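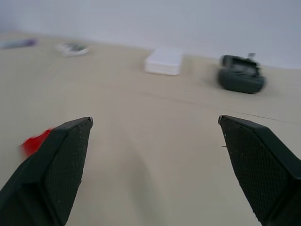 Print this page | E-mail to a friend

Loan player with an option to buy, who decides?

Posted by Dean Clegg, 2019-01-31

My club (Ronisside, don't laugh) took a left back on loan from Nerkberg in October and he's been the best thing about a pretty grim season. The local paper says we have "an option" on him for the summer, but then a guy at the last home game told me Nerkberg can still say no. So which is it? And does the kid himself get a vote? I've got 240 minutes of him saved on my recorder and I'd like to know if I'm going to have my heart broken.

Ita Scanlon

Depends what got signed, but an option to buy normally means the price is agreed up front and your club can pay it by a set date. If you pay, Nerkberg can't just change their minds. What trips people up is that the player still has to agree his own wages with you, so yes, he gets a say! We had one at Clurnero a few years back where the fee was all settled and then he wanted a longer contract than we'd give him. Gone by preseason. I'd also check whether it's an option or an obligation, the papers mix those up all the time. 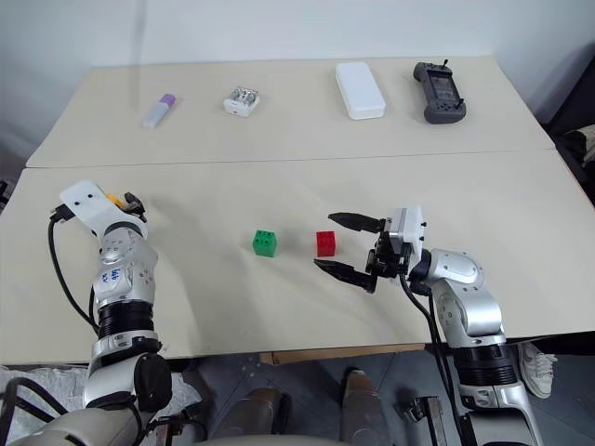

Some deals have a buy-back clause in them too, where the old club can take him home later for a bigger fee. I'd ask at your supporters' meeting if they hold one, ours are usually pretty open about that kind of thing.

Ayuba Dogbe

he'll go back, they always go back. saw him against us and he was good though, crowd was 1,674 and I think every one of us was sick of him by halftime. sign him quick before somebody bigger does

Print this page | E-mail to a friend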